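Nirkby lab teaches a gripper to feel for the fold

Picking up a crumpled piece of cloth is child's play for people and a real headache for robots. Chiharu Uchida and her team at Nirkby have a lovely new take on it: grab first, then let the wrist camera work out which fold you've got!

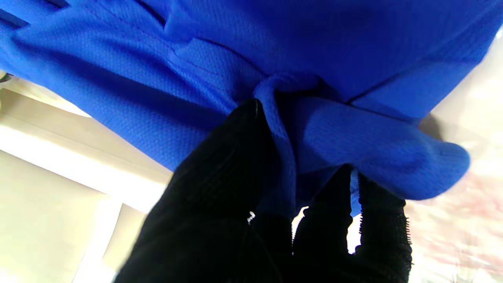

Why the gloves?

Bare fingers kept slipping on sports fabric, says Uchida, so the group dressed both of them in black knit. The blue mesh bunches up between the fingertips, and the software, called Barua, reads the creases and seams to choose its next move.
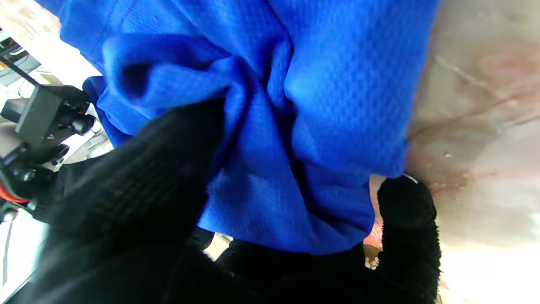
What comes next

Tolera Alemayehu, who wrote most of Barua, wants to try thin linings and wool. "Every fold is a new puzzle, and I love that," he says. The team will show the method at an open lab on Wednesday at 4, and the code goes online in December.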